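Catacutan Toy Library opens its new lending room in Bralley

For release: August 2025

Hello from Bralley! I'm Murali Iyengar, I run the Catacutan Toy Library, and I've been told that a press release ought to be short and serious. I'll try to manage the second bit. Our new lending room on Eller Street is open, the shelves are up, the kettle works, and families can come in and borrow toys, games and puzzles in the same way they'd borrow a book.

Soft toys are on the lending list for the first time too, which I know will please a lot of under-fives.
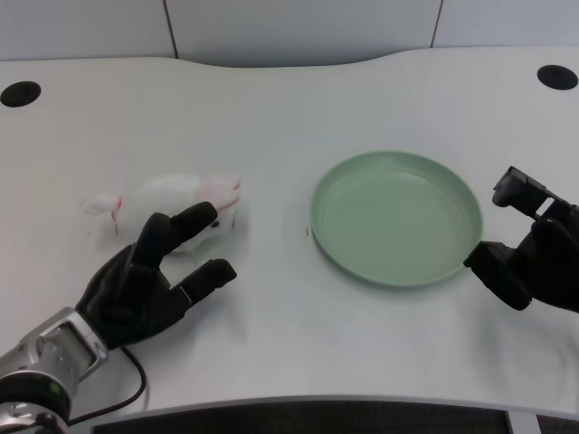
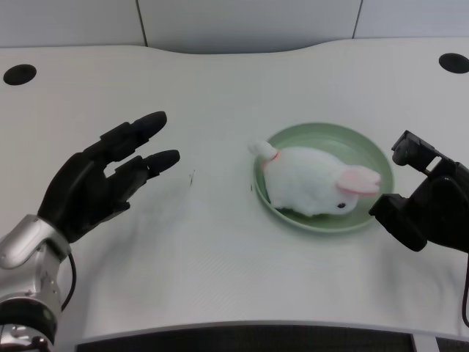 A white plush rabbit on a white tabletop, and on a green plate. Free for press use.

A bit of history for anyone who hasn't come across us. I started the library with a car boot full of my own children's outgrown jigsaws and a folding table in the Lutau Hall. We stayed at the hall for years and I'm very fond of the place, but everything had to be packed away at the end of each session, and there are only so many times you can carry a play kitchen up a flight of stairs before your back starts writing letters of complaint. We got the keys to Eller Street in March and have been painting ever since (two coats of yellow in the front room, and a third where the old shop sign showed through).

The collection now stands at 1,618 items. There are wooden train sets, marble runs, dressing-up clothes, balance bikes, board games for all ages and a whole wall of jigsaws, which have always been our most borrowed thing by miles. We have 476 families signed up and plenty of room for more. You don't need to live in Bralley itself, and grandparents, childminders and foster carers are all very welcome to join in their own right. One of our keenest borrowers is a grandmother who takes out a different construction set every fortnight and, I suspect, doesn't always wait for the grandchildren to arrive.

So how does it work? Membership is £3 a month for a household and you can have up to four things out at once. Loans are for three weeks and you can renew online or by ringing us, as long as the item hasn't been reserved. We don't charge fines. If a piece goes missing, just tell us when you bring the box back and we'll put a note on it. Half the time it turns up behind somebody's sofa a month later and gets posted through our door in an envelope.

Soft toys work a little differently. They go out in a cotton bag with a name tag, every one is washed when it comes back, and the loan can be extended for as long as you like. I argued for that last part quite hard! My youngest once had to hand back a borrowed bear at a nursery and I have never really got over it. If a child can't bear to part with something, please come and talk to me and we'll sort it out.

The new room also gives us space for things we could never do at the hall. There will be a games afternoon for adults, a mending bench where you can bring in a toy of your own with a wonky wheel or a split seam, and a quiet hour at the start of every Saturday with the music off and the big lights down. There's step-free access from the street, a proper baby-changing room, and parking at the back for bikes and pushchairs.

We've also got 64 new board games to put out, bought with the money raised at our spring fair. I've been through the rules of far too many of them at my kitchen table and can report that the one with the beavers is excellent and the one about running a medieval bank takes all evening.

Donations are always wanted, though please ask before you bring anything large. At the moment we're especially short of jigsaws for older children, picture lotto, musical instruments and anything to do with diggers. We can't take car seats, cot mattresses or toys with missing safety labels.

Opening hours are Wednesday to Friday from ten until four, and Saturday from nine until one, with the first hour kept quiet. Anyone can drop in for a look round, and you can join on the spot with proof of your address.

Reporters and photographers are welcome at any session. Ask for Murali at the desk, and do let me know if you'd like to speak to some of our families so I can check with them first.

Ends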